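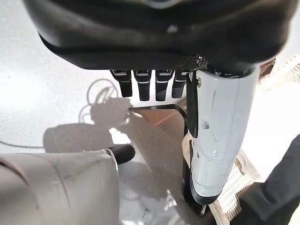 Fulholm Custody Inquiry

The Fulholm Custody Inquiry was a public inquiry into how people were held overnight at the police station in Fulholm, a river town of mostly millworkers and retirees. I grew up two streets from the station and I've read the whole report (twice, sadly for my eyesight), so I'm writing this entry the way I'd tell it across a kitchen table.

Background

The station had three cells and, on most nights, one sergeant minding them. One February night a forklift driver named Uthai Wattanapong was picked up on Trileck Road over an unpaid fine that he'd paid the week before. He had the receipt in his jacket, but the jacket was bagged up with his belongings and the bag stayed shut until morning. He has diabetes and asked for his medication more than once. He was taken to hospital after breakfast and, I'm very glad to say, recovered fully.

His family complained to the district commander, got a two-line letter back, and took the whole thing to the local paper. Good on them!

The hearings

Hearings were held in the old Fontana Hall, which has terrible heating and even worse chairs. I went along on two of the days and mostly remember people keeping their coats on. The inquiry heard from 76 witnesses, among them officers, nurses, neighbours and a tow truck driver who'd seen the arrest from his cab.

The cell log got the most attention. Officers were meant to look in on each person and write down the time, and several entries had been filled in with the same pen, in one go, at the end of the shift. The sergeant admitted as much on his first day of evidence. He said he'd been on the front desk and the phones as well, and I felt a bit sorry for him, though not everybody in the hall did.

Findings

The report found the arrest was unlawful, as the fine had been cleared, and that the checks had not been done properly. It stopped short of recommending charges. That part still starts arguments at the bakery.

It did ask for a nurse on call overnight, a second officer whenever a cell is in use, and a proper look through belongings for medicine.

Afterward

The nurse came first, shared with the neighbouring station at Tremen. The second officer took a good deal longer, and the police union and the town had quite a row about who should pay. Mr. Wattanapong settled his own claim privately, and the amount has never been released.

Last updated: May 15, 2020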